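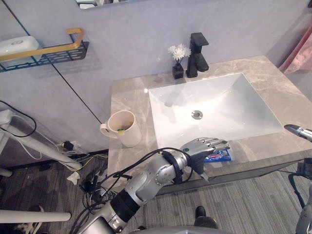 Rimau Stone Sealer Kit, 400 ml: Review
19 Dec 2024

Marble is mostly calcium carbonate. It takes in liquid through its pores and it reacts with acid, and those are two separate problems. A penetrating sealer slows the first. It does very little for the second. Most of the disappointed comments I have read on sealers of this type come from people who expected protection from etching and got protection from staining, so read the rest of this with that in mind.

The Rimau kit is a water-based penetrating sealer for marble, limestone, travertine, and other calcite stones in bathrooms and kitchens. I have used it on a grey marble vanity top, on two offcuts from a stone yard, and on a window sill of the same stone. For comparison I used the Uveo solvent sealer I had been buying for years, and on one offcut a cheap spray called Pisow that claims to clean and seal in one step.

What is in the box

One 400 ml bottle of sealer
Two foam applicator pads
One microfiber cloth
One 3000 grit hand pad
A folded instruction sheet

The bottle has a flip cap with a narrow orifice, and the flow is easy to control. The foam pads are dense enough to hold a load of sealer without dripping. The microfiber cloth is thin and sheds lint in its first use. Wash it first or substitute your own. You will need at least three cloths in any case, so the one supplied doesn't change much.

The 3000 grit pad is meant for dulling dried residue on polished stone. I would leave it in the box. On polished marble it works if used wet and with almost no pressure, but on a honed surface it leaves a patch with more sheen than the surrounding area, and the sheet does not say so.

Preparation

The stone has to be clean and fully dry. The sheet calls for 12 hours of drying after washing. I allowed 24, with the door open and the exhaust fan running. Soap film is the usual problem on a vanity. It sits in the pores, keeps the sealer out, and gives you a blotchy result that looks like a defective product. Use a pH-neutral stone cleaner followed by plain water, twice. Do not use vinegar, lemon, or a bathroom descaler on marble at any stage.

Old sealer is harder to judge. Put a few drops of water on the stone and leave them for ten minutes. If the spot darkens, the stone is absorbing and can be treated. If it doesn't, stop there. New sealer over sound old sealer stays on the surface and dries as haze.

Mask the faucet base and the sink edge with painter's tape. Dried sealer on ceramic comes off with a razor scraper, but on a matte black finish it leaves a shiny mark that I have not been able to remove completely. This was my own error on an earlier job with the Uveo product, and I would expect the same from this one.

Application

The method is ordinary. Wet the pad, wipe on an even coat in overlapping passes, wait, then buff off everything that remains on the surface. The sheet gives a dwell time of 5 to 15 minutes. That range is too wide. At normal room temperature, the coat on the polished top began to tack at nine minutes, and at 12 it needed real effort to remove. I now use seven minutes and work in sections no bigger than I can reach without moving my feet.

A second coat goes on after one hour. The first offcut had one coat and the second had two. The difference showed up with oil and was hard to see with water, so for a kitchen I would apply both coats and for a powder room I might not bother.

Odor is slight, something like wet latex paint, and was gone by the next morning. The Uveo sealer requires open windows and a respirator with organic vapor cartridges. For a small interior bathroom in January, this alone could decide the matter.

Coverage

The vanity top and the sill used less than half the bottle for two coats. Dense polished marble takes up very little. Travertine will use a good deal more, and I would not plan a floor around this bottle size. Rimau sells a larger container without the accessories, and it is the better buy for anyone who already owns cloths.

Stain tests

All tests were done on the offcuts after a 72-hour cure. I put each liquid on the stone, left it uncovered for the stated time, blotted it, and cleaned the spot with neutral cleaner.

Water, 30 minutes: no darkening with Rimau or Uveo. Slight darkening with Pisow.
Coffee, one hour: no mark with Rimau or Uveo. Pale tan ring with Pisow.
Olive oil, four hours: faint shadow with one coat of Rimau, none with two. None with Uveo. Obvious dark spot with Pisow.
Blue mouthwash, one hour: no color left by any of them. Slight dulling on the Rimau and Uveo samples, more on the Pisow sample.
Lemon juice, five minutes: etched all samples equally.
Liquid hair dye, ten minutes: stained all samples. The Uveo sample cleaned up best with a poultice.

The lemon result is what the chemistry predicts. Any sealer that claims to stop etching on marble is either a film coating or is making a claim it can't support. Rimau does print a note about acids on the back of the label, in small type. It belongs on the front.

Appearance

There was no color change on the polished face. On the honed underside of an offcut, the treated half was very slightly darker for two days and then matched the untreated half. Veining looked the same before and after. Buyers who want a darker, wet look need an enhancing sealer, and this kit will not give it to them.

Slip resistance is not addressed in the instructions. I did not test it and can't comment on floors.

Durability

The label claims three years. I have 334 days on the vanity top and can report only on those. Water still beads over most of the surface. Next to the faucet, where water stands and where hand soap drips, beading has declined and a drop now spreads flat, though it does not darken the stone in ten minutes. I take that as a sealer that is wearing at the surface and still working in the pores. I expect to recoat that strip before the rest.

Cleaners have a large effect. The sill is washed with a neutral cleaner only and looks as it did in the first week. I would avoid anything alkaline, including most all-purpose kitchen sprays, which shorten the life of this type of sealer considerably.

Price and alternatives

I paid $31 for the kit. The Uveo costs more per bottle, holds up a little better against oil, and smells bad enough that I put off using it. For an outdoor grill surround or a kitchen island I would still choose the Uveo. The Pisow spray is cheap, pleasant to use, and had nearly no measurable effect as a sealer. It is an acceptable cleaner.

I have also been asked about the Erraji paste. It is a wax. It gives a good shine on dark stone and will show water rings if used near a sink, and it has to be stripped before any penetrating sealer can be applied. I did not include it in the tests.

Faults

Dwell time range on the sheet is too wide
Supplied cloth sheds lint
Hand pad is unsuitable for honed stone and not marked as such
No batch date on the bottle, though the sheet gives a shelf life of two years unopened
The flip cap does not reseal well, and the leftover sealer in my first bottle had a skin on it after four months

For the last item, transfer the remainder to a small glass jar with a tight lid and label it. The second bottle has been stored that way and is still fully liquid.

Rating: 4 out of 5 for bathroom marble, 3 out of 5 for kitchens.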